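The desk by the brick wall

Birsen Güler works from a room that also has to hold the fridge. She pays the rent, she says, so the fridge can put up with her.

"People ask if it hums. Of course it hums. I've been on calls with duller company."

She and Ottavio Greco run Divmont, a two-person bookkeeping firm, and moved in last June. The bare brick decided it. Nearly everything else is white, a choice Greco describes as "what was left in the sale". Güler says she planned it for weeks.

They do agree on the flowers, which live at one end of the desk, and on the tall bookcase, which swallowed 4 boxes of files in an afternoon. The drawer is another matter.

"It's his drawer," says Güler. "I have never once seen him shut it."

"I'm going back to it," says Greco.

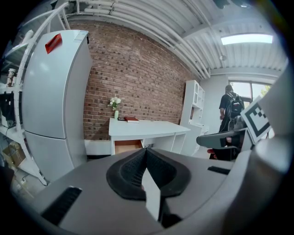 What it cost

The furniture came to about £872, with the metal shelves thrown in by a neighbour who was glad to see them go. Greco had set aside 2,000 and would like it known that he has not been thanked.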